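Skornance Sim Robotics Forum > Student Projects > Letter block task, gripper pose

pstai
Our club is doing the block-spelling task in simulation for the February round. Arm on a wedge mount, parallel gripper, lettered cubes, flat board as the target. Renders from the current build:

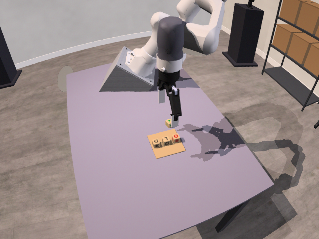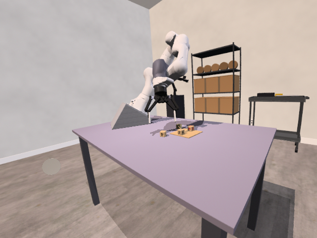
Reply 1: brendholm_b
What is your success criterion? Cube on the board, or cube on the board and in line with its neighbors? Those are different tasks and the second needs a yaw term.

Reply 2: pstai
In line, letter up. We ran 200 episodes and 149 passed. Most failures are a fingertip clipping the next cube on release.

Reply 3: hsu_lab_2
Open the gripper less on release. You don't need full travel for a cube that size. I'd also drop the approach speed over the last 8 mm.

Reply 4: brendholm_b
Disagree on speed. If the finger is clipping a neighbor, it will clip it slowly too. Rotate the wrist 90 degrees so the fingers close on the free faces, front and back of the row.

Reply 5: hsu_lab_2
Only if the wrist has the range at that reach. Check joint limits first.

Reply 6: pstai
Range is fine, Shu-fen Chuang checked it in the Cundside config. Rerunning tonight with the wrist rotated and seed 1571, same start poses. Speed unchanged so we only vary one thing.

Reply 7: brendholm_b
Post the failure log as well as the pass rate.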